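# A thousand of what?

Every group that teaches a machine by example will tell you its number. Urgate had 30 runs in its first batch and was embarrassed by it. Mimach asks for 1,000 before anyone is allowed to train. The number goes on the poster, and I have stopped reading it.

What I want to know is how different those runs were. If the block starts in the same spot each time, under the same light, then 1,000 examples may teach very little more than 30 did. You have paid for a very good memory of one table. I went through a Dogar set last July and found 59 runs I couldn't tell apart without the time stamps. They had all been counted.

The usual reply is that variety is slow. It is. Moving things between runs is dull, and a tired person puts them back where they were. But I would take 5 honest afternoons of shifting the target, with the blinds up and then down, over a month of tidy repeats.
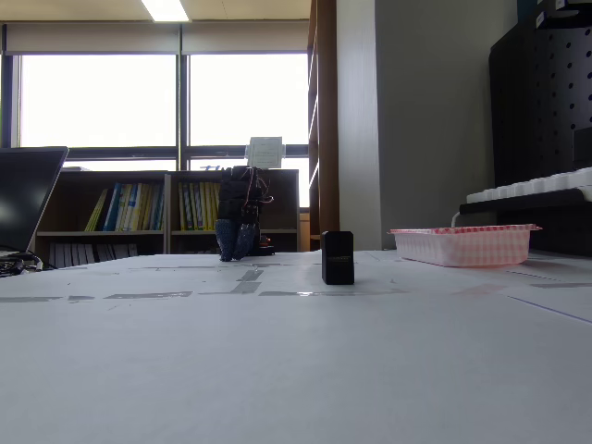

*A small robot, one black block, grey tape on a white table.*

A table like this is easy to learn on. White paper or sheeting makes the block simple to find, and a machine that does well here has shown me it can cope with white sheeting. Zomby's write-up at least says what its table looked like - most leave it out, and then claim the result for kitchens.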